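## 4. Adding the towel task to a room attendant's shift

Read this section before you start the Uro unit in guest bathrooms for the first time. It applies to shift leads and to the attendants who share a floor with the unit. Charging and transport are covered in section 3.

### 4.1 Before the shift

1. Open the Grunumon scheduling screen and select the floor.
2. Assign no more than 10 rooms to the unit for the first week. After that the limit is 20.
3. Assign one attendant to the same rooms. The unit does not work a floor alone.
4. Check that the attendant's room quota has been lowered for the day. The screen does not do this for you.
5. Print the floor sheet and post it in the linen room by 8:30 a.m.

**Note:** Step 4 is the one most often missed. An attendant who is paired with the unit and still carries a full quota will end the shift behind, and the report will show it as the attendant's delay.

### 4.2 Running the task

1. Clear the floor in front of the towel bar. Move bath mats, scales and wastebaskets.
2. Hang the towel over the bar by hand. Leave enough fabric below the bar for both hands to reach.
3. Bring the unit up square to the wall and press **Ready** on the handset.
4. Stand back past the bathroom door, then press **Start**.
5. Wait for the tone before you go back in.

**Caution:** Do not reach between the arms while the towel is held. If you need to stop the task, press the red button on the handset. The hands stay closed for a moment after a stop, so do not pull on the fabric.

For straightening, the unit grips the two lower corners and draws the cloth down from the bar. Terry cloth bunches between the hands during this step.

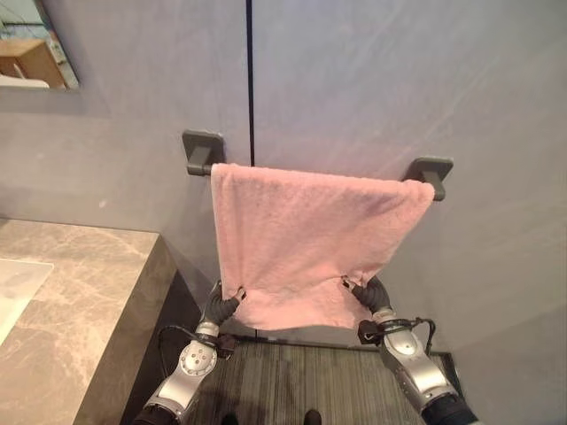

Humaira Marwat asked during the Hayat trial whether attendants would be marked down for a towel the unit left crooked, and said she would sooner fold them all herself than sign for work she hadn't done. The sign-off in 4.3 was changed after that. Attendants now sign for the room and the shift lead signs for the unit.

If a bar is loose or out of level, report it to maintenance with the room number. Do not adjust the unit to match the bar.

### 4.3 Sign-off

1. The attendant checks the towel and fixes it by hand if needed.
2. The attendant marks **Fixed** or **Left as is** on the floor sheet. Either mark is fine.
3. The shift lead initials the unit column at the end of the shift.
4. File the sheet with housekeeping. Sheets are kept until the end of the following month.

The marks are used to set up the unit. They are not used in attendant reviews.

### 4.4 Changes to the attendant's job

- Bed making, bathroom cleaning and the final room check remain with the attendant.
- Time spent moving the unit between rooms counts as paid work time. Enter it under code 241.
- Attendants may turn down a pairing until they have finished the handset training. Seo-ah Kang keeps the training list.
- Service the unit after 2,000 towel cycles. Attendants are not expected to clean the joints or handle the cables.

Send questions about quotas to your shift lead. Questions about the handset go to the Soslow service desk.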